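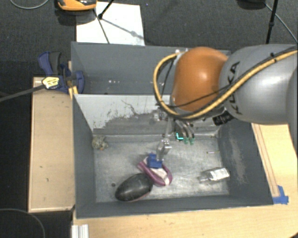

**Figure 5.** The two-bin cell, with the arm over the front bin. The gripper is partly hidden by the arm. A clear bottle lies toward the right wall.

### 4.3 Failures caused by the hanging cable

In the previous section we reported failures which come from a wrong grasp pose. The present section treats a different group, in which the grasp pose was correct but the arm stopped before the fingers closed. We first believed that these stops were a problem of perception, and we lost much of May on this idea. The cause was mechanical, and it is connected to the yellow cable in Figure 5, which crosses the grey segment of the arm and loops around the orange joint.

The test consisted of 300 pick attempts with the Zisten planner, always from the front bin into the rear bin. The set of objects was changed between runs, and it contained hard and soft items of different shape. A stop was counted when the controller reported an external torque above the limit while the gripper was not in planned contact with anything. We call this event a false contact stop.

At the beginning, the false contact stops looked random. They did not depend on the class of the object, and repeating the same pick did not always repeat the stop. Asger Overgaard then sorted the log by the angle of the wrist and not by the object. After this sorting the picture became much clearer. Almost all stops happened when the target was close to a side wall and the planner turned the wrist far to avoid the wall with the long finger. An object such as the bottle in Figure 5 is a typical target of this kind, because it lies with the base near the right wall and leaves little space for the fingers on that side.

When the wrist turns far, the loop of the cable becomes shorter and finally it is tight. The cable then pulls on the joint, and the controller can not separate this pull from a contact with the bin. The model of the arm which we use for torque estimation has the mass of the gripper, but it has no cable. For small wrist angles the error is small and stays under the limit. For large angles the error grows fast, and up to 5 Nm of additional torque was estimated at the wrist in the worst case.

The behavior after the stop was more serious than the stop itself. The Louro recovery routine, which we took over from earlier work without change, moves the gripper straight up and then tries the same pick again with the wrist turned a little more. The purpose of this rule is to find a free path near a wall. In our case it had the opposite effect, because each new try made the cable tighter. In one run the routine was repeated until the connector under the arm was pulled partly out of its seat. The gripper lost its signal while it was holding an object, and the object was dropped on the edge between the two bins. No person was near the cell at this moment, and the emergency stop was pressed by Štěpánka Hudec from the desk.

We consider this a safety matter even if the damage was small. A recovery routine should not be allowed to increase the load which caused the stop. We made the following changes before the tests of Section 5 were started:

- The wrist angle is limited in the planner, and grasps outside of the limit are rejected before they are ranked.
- The recovery routine turns the wrist back to its neutral angle before any new try.
- After a second false contact stop on the same target, the run is paused and the operator must confirm.
- The cable was given a longer loop, and the operator checks by hand that it moves freely.

The limit on the wrist angle has a price. Some objects close to the wall can not be reached any more with the first choice of grasp, and a few can not be reached at all until another pick has moved them. We did not try to push objects away from the wall on purpose. Such a motion would need a contact model of the bin floor, which we do not have at present.

A second question is whether the cable should be included in the arm model. We made a short trial with the Teltomora simulator, where the cable was represented as a chain of stiff links. The direction of the pull was predicted well, but the size of it was not, and the result depended strongly on how the cable was lying at the start of the motion. For this reason the model was not used in the controller. The raw torque logs of all stopped picks are kept together with the wrist angles, so that the limit can be chosen again if the cable or the gripper is changed.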